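Courses > Marketing and Sales > MKT 107 > Handouts

Overview | Schedule | Readings | Assignments | Contact

MKT 107: Channel Partnerships
Handout for Unit 4: Tiered Partner Programs

Many software companies sell a large share of their product through outside agencies. A partner program sets the terms of that arrangement: who may join, what each side provides, and how the agency is paid. Students should read the Mernell case before class and bring written answers to the review questions.

Key terms

Referral partner: an agency that passes a lead to the vendor and takes no further part in the sale.
Reseller: an agency that sells the product under its own contract with the client and often handles the first line of support.
Tier: a level within the program, normally tied to sales, client retention, or certified staff. 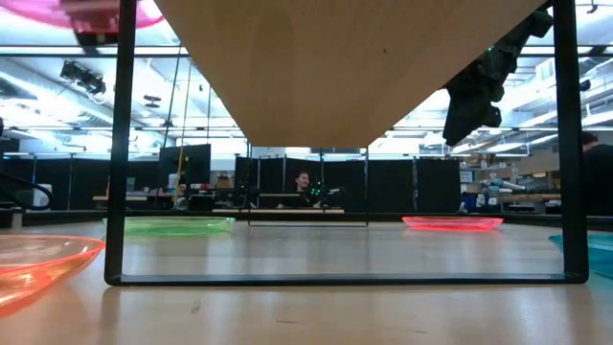

Thandeka Rampersad
Lecturer in Marketing, Unit 4 Coordinator

The Mernell case

Mernell sells scheduling software to small firms. Its program has two tiers. Agencies in the entry tier receive 20 percent of the first year's subscription fees. Agencies in the upper tier receive 30 percent and are assigned a channel manager. Promotion requires at least $2000 in new monthly subscriptions and two certified employees.

Zirkthorpe, a web design agency, reached the sales requirement in its first year but had only one certified employee. Prado, a smaller agency, met both requirements and was promoted in November. Zirkthorpe then asked Mernell to waive the certification rule.

Review questions

1. What does Mernell gain from requiring certified staff in addition to sales?
2. How might a waiver for Zirkthorpe affect Mernell's relationship with Prado?
3. Commission is paid on first-year fees only. Explain how this may influence the attention an agency gives to existing clients.

Written answers should not exceed one page. The Tutano case, on conflict between direct sales teams and resellers, is assigned for Unit 5.

Shares: 3 | Comments: 0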